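Ticket 3469
Category: Furnishings and supplies
Location: Lokel building, shared kitchen
Reported by: Sânziana Ghiță
Status: Awaiting requester

Issue as reported
Lids for the Russo food containers are regularly missing from the kitchen drawer. The requester asks that a fixed storage place be assigned and that replacement lids be ordered.

Action taken, July
The drawer was emptied and its contents matched. Containers without a lid were set aside on the upper shelf. The Plevus divider was removed, as it did not fit the drawer depth.

Update, 3:00 p.m.
A woven basket has been approved as the storage place for lids. It may be moved to the table when items are being sorted.
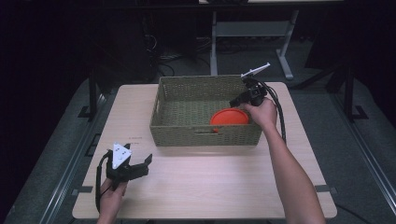
Replacement lids will be ordered from Jurkano once the requester has confirmed the sizes needed. Flat round lids, such as the orange-red one in the basket, should be checked against the containers on the upper shelf before any are added to the order. Lids that fit none of the containers are to be left in the basket until this ticket is closed.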